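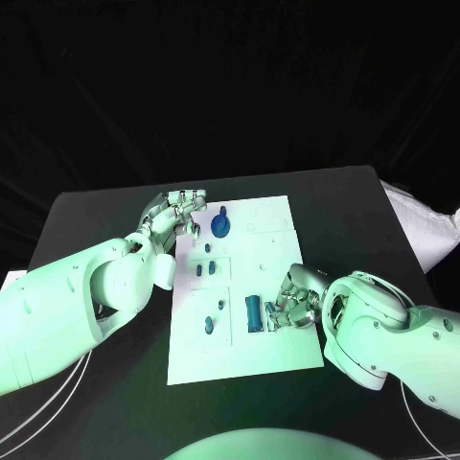 I gave up my car in June, mostly out of temper. The garage in Cluvcombe wanted more for the clutch than I'd paid for the whole thing, so I handed over the keys and walked home in the wrong shoes. Then I looked up the buses.

There are two. The 14 goes to the hospital and the 81 goes everywhere else, very slowly, by way of every farm gate in the valley. I'd lived here for 11 years and never been on either. My neighbour Isla Gilchrist was delighted (she's been riding the 81 since her eyes went) and told me to sit on the left, upstairs if they sent the double-decker, and to bring a cushion.

She was right about the cushion! She was also right about the left, because you get the estuary for a good ten minutes, and one morning I was so taken up with it that I missed my stop and ended up at the depot.

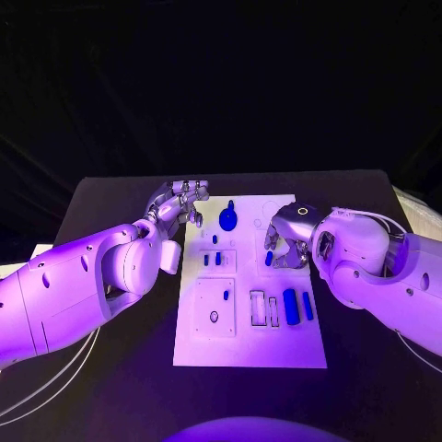

The driver that day was Dušan Popescu, who let me stay on while he ate his sandwiches and told me how they'd nearly lost the route last winter. It took a petition with 2,000 names on it to keep the evening service, and even so the last one home leaves at twenty to eight. I've missed it once. It's a long walk, mostly uphill, and I swore at every car that went past.

Do I miss driving? On wet mornings, yes, and whenever I buy compost. But I've read more novels since the summer than I had in years, and I know people's names now - even the man with the whippet, who took until autumn to say good morning. Isla's still got the best seat, mind you. I've tried getting there early and she just gets there earlier.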